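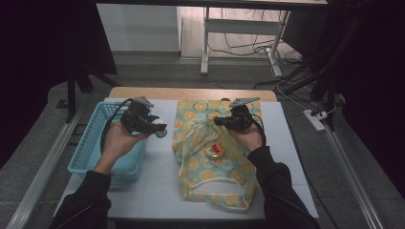 Berkis 양손 핸드헬드 그리퍼 작업 셀: 설치, 점검 및 수리 안내

제품 소개 | 설치 | 일상 점검 | 정기 정비 | 고장 조치 | 부품 및 수리 접수

제품 개요

Berkis 작업 셀은 작업자가 양손에 그리퍼를 하나씩 들고 탁상 위의 물품을 집고, 옮기고, 담는 동작을 수행하기 위한 설비입니다. 제조사는 Reter이며, 국내 설치와 사후 관리는 Reter 기술지원부가 담당합니다. 그리퍼는 좌측용과 우측용이 한 조로 공급되고, 제어함까지 각각 별도의 케이블로 연결됩니다.

본 페이지는 설비 담당자가 셀을 처음 설치하거나 이전할 때, 그리고 사용 중 점검과 간단한 수리를 할 때 참고할 사항을 정리한 것입니다. 제어함 내부 작업과 그리퍼 구동부 분해는 이 안내의 범위에 포함되지 않으므로 기술지원부에 의뢰하여 주시기 바랍니다.

주요 사양

구성: 그리퍼 1조(좌·우), 제어함, 연결 케이블, 작업대 상판
작업대 상판: 흰색, 가로 1,509 mm
바닥에서 상판 윗면까지의 권장 높이: 1,056 mm(입식 작업 기준)
케이블 길이: 3,000 mm
정비 키트: Berkis 303
별매품: Arnberg 케이블 걸이, Bech 집게판 교체 세트

설치 환경

작업대는 평탄한 바닥에 설치하고, 네 모서리를 눌렀을 때 흔들림이 없어야 합니다. 카펫 타일 바닥에서는 설치 직후 수평을 맞추더라도 다리가 조금씩 내려앉을 수 있으므로 다음 날 수평을 다시 확인합니다. 타일의 이음매 위에 다리를 놓지 않습니다.

흰색 상판은 기존 목재 테이블 위에 얹어 사용할 수 있습니다. 이 경우 테이블 표면의 먼지를 제거한 뒤 상판을 올리고, 작업자 쪽 가장자리부터 맞춥니다. 먼 쪽에 테이블 표면이 띠 모양으로 남는 것은 사용에 지장이 없으나, 상판이 테이블 밖으로 돌출되어서는 안 됩니다. 두 장 이상의 판을 이어 쓰는 경우 이음매의 높이 차가 손끝에 걸리지 않는지 확인합니다.

작업대 좌우의 알루미늄 레일은 상판에 닿지 않도록 간격을 둡니다. 레일에 팔꿈치나 케이블이 걸리는 위치라면 레일이 아니라 작업대를 옮겨 조정합니다. 레일을 먼저 움직이면 검은색 가림막과 스탠드의 위치까지 모두 다시 맞추어야 합니다. 가림막은 옆으로 늘어뜨리되 스탠드 다리를 감싸지 않게 정리합니다.

그리퍼 파지 방법

그리퍼는 손바닥을 위로 향하게 하고 손가락으로 본체 아랫부분을 감싸 아래에서 받쳐 듭니다. 좌우 모두 같은 방식입니다. 회색 집게판이나 본체 앞쪽의 둥근 회색 부품을 손잡이로 사용하지 마십시오. 집게판에 옆 방향의 힘이 반복하여 가해지면 정렬이 틀어지고, 틀어진 상태로 계속 사용하면 고정 나사산이 손상됩니다.

소매가 긴 작업복을 입은 경우 소매 끝이 본체 아래쪽으로 말려 들어가지 않는지 확인합니다. 장갑은 손바닥에 미끄럼 방지 처리가 된 얇은 것만 허용됩니다.

케이블 배선

케이블은 그리퍼 뒤쪽에서 완만한 고리를 이루도록 여유를 두고, 팔의 바깥쪽을 따라 내립니다. 우측 케이블은 손목 바깥을 지나 아래로 늘어지는 상태가 표준입니다. 좌측도 같으나, 작업대 왼쪽에 바구니를 두고 사용할 때에는 케이블이 바구니 테두리에 걸쳐지기 쉽습니다. 하늘색 격자 바구니처럼 벽면에 작은 사각 구멍이 뚫린 용기는 테두리와 구멍 모서리가 피복을 긁을 수 있으므로, 해당 위치의 피복을 매일 확인하여 주십시오. 걸침이 계속되는 현장에서는 Arnberg 케이블 걸이를 설치하여 케이블을 테두리보다 높은 위치로 지나가게 합니다.

바닥의 멀티탭은 작업자의 발이 닿지 않는 작업대 옆쪽에 둡니다. 전원선과 신호선은 가능한 한 나누어 배선하고, 서로 엉킨 선은 셀을 가동하기 전에 풀어 둡니다. 엉킨 상태에서 한 가닥을 당기면 다른 장비의 플러그가 함께 빠질 수 있습니다. 뒤쪽 책상 아래로 내려오는 케이블 묶음은 책상의 금속 가로대에 고정하되, 묶음 끈은 손가락 하나가 들어갈 정도로만 조입니다.

일상 점검

작업 시작 전에 다음 사항을 순서대로 확인합니다.

1. 제어함의 전원을 끈 상태에서 좌우 집게판을 눈으로 살핍니다. 휨, 패임, 이물이 있으면 사용하지 않습니다.
2. 본체와 케이블의 연결부를 가볍게 흔들어 유격을 확인합니다.
3. 케이블 피복을 그리퍼 쪽에서 제어함 쪽으로 손으로 훑어 내려갑니다. 눌림이나 갈라짐이 만져지면 그 위치를 기록합니다.
4. 상판의 얼룩을 마른 천으로 닦습니다. 마른 천으로 지워지지 않는 얼룩에는 희석한 중성세제를 사용하고, 이음매로 액체가 스며들지 않게 합니다.
5. 전원을 켜고 좌측, 우측의 순서로 집게를 끝까지 열었다 닫습니다.
6. 시험 물품으로 집기 동작을 확인합니다.

시험 물품은 단단한 것과 부드러운 것을 함께 준비합니다. 둥근 금속 테두리의 소형 통과 손잡이가 달린 천 가방의 조합을 권장합니다. 통은 가장자리를 잡았을 때의 미끄러짐을, 천 가방은 주름과 끈이 집게 사이에 끼는지를 확인하는 데 적합합니다. 가방은 펼쳐 다리지 말고 접힌 주름이 있는 상태로 상판에 눕혀 둡니다.

정기 정비

정비 주기는 제어함에 표시되는 누적 가동 시간을 기준으로 합니다. 303시간마다 집게판 고정 나사를 점검하고, 3,000시간마다 케이블을 좌우 동시에 교체합니다. 한쪽만 교체하면 양쪽 케이블의 굳기가 달라져 작업자가 느끼는 손의 부담에 차이가 생깁니다.

집게판 고정 나사의 점검 절차는 다음과 같습니다. 제어함의 전원을 끄고 전원 플러그를 분리합니다. 그리퍼를 부드러운 받침 위에 옆으로 눕힙니다. 정비 키트의 토크 드라이버를 나사 머리에 곧게 세우고, 드라이버가 한 번 걸리는 느낌이 날 때까지만 조입니다. 나사가 계속 돌아가면 나사산이 마모된 것이므로 작업을 멈추고 수리를 의뢰합니다. 시중의 나사 고정제는 사용하지 마십시오.

집게판 안쪽 면은 보푸라기가 없는 천으로 닦습니다. 섬유 제품을 많이 다루는 현장에서는 집게판 뿌리 부분에 실오라기가 감기는 경우가 많습니다. 정비 키트에 포함된 플라스틱 핀셋으로 제거하고, 금속 핀셋이나 칼은 사용하지 않습니다.

고장 조치

집게가 끝까지 닫히지 않는 경우
집게판 뿌리의 이물을 먼저 확인합니다. 이물이 없으면 제어함에서 영점 조정을 실행합니다. 조정 중에는 집게 사이에 물품이 없어야 합니다. 조정 후에도 증상이 같으면 집게판의 휨을 의심할 수 있으며, Bech 집게판 교체 세트로 교체가 가능합니다.

한쪽 그리퍼의 반응이 끊기는 경우
전원을 끄고 좌우 케이블을 서로 바꾸어 연결한 뒤 다시 확인합니다. 증상이 반대쪽으로 옮겨 가면 케이블 불량입니다. 증상이 같은 쪽에 남으면 본체를 입고하여 주십시오. 케이블을 바꾸어 연결한 상태로 실제 작업을 하여서는 안 됩니다.

손에 진동이 느껴지는 경우
즉시 사용을 중지합니다. 고정 나사의 풀림이 원인이면 위의 점검 절차로 해소됩니다. 구동부에서 발생하는 진동은 현장에서 수리할 수 없습니다.

물품을 집은 뒤 미끄러지는 경우
집게판 안쪽 면을 닦고 시험 물품으로 다시 확인합니다. 금속 통에서만 미끄러지고 천에서는 정상이라면 집게판 표면의 마모로 판단합니다.

보관

작업을 마친 그리퍼는 상판 위에 그대로 두지 말고 전용 받침에 올려 둡니다. 케이블은 지름이 손바닥 너비보다 작아지지 않도록 크게 감습니다. 바구니 안에 그리퍼와 물품을 함께 넣어 보관하지 마십시오. 이 방식으로 보관된 제품에서 집게판 긁힘이 확인된 경우 무상 수리 대상에서 제외됩니다.

부품 및 수리 접수

부품 주문 시에는 정비 키트 번호와 그리퍼의 좌우 구분을 반드시 기재하여 주십시오. 좌측용과 우측용은 집게판의 각도가 달라 서로 바꾸어 쓸 수 없습니다. 수리를 의뢰할 때에는 그리퍼, 케이블, 점검 기록 사본을 함께 보내 주시기 바랍니다. 케이블이 빠진 상태로 입고되면 원인 확인이 지연됩니다.

설치 및 이전 문의: Reter 기술지원부 Adel Chraibi
수리 및 부품 문의: Reter 부품관리과 Pendo Bakilana
접수 시간: 오전 9시부터 오후 5시까지

매년 5월에는 부품 창고 재고 조사로 인하여 집게판과 케이블의 출고가 평소보다 늦어질 수 있습니다. 교체 시기가 5월에 해당하는 현장에서는 미리 주문하여 주시기 바랍니다.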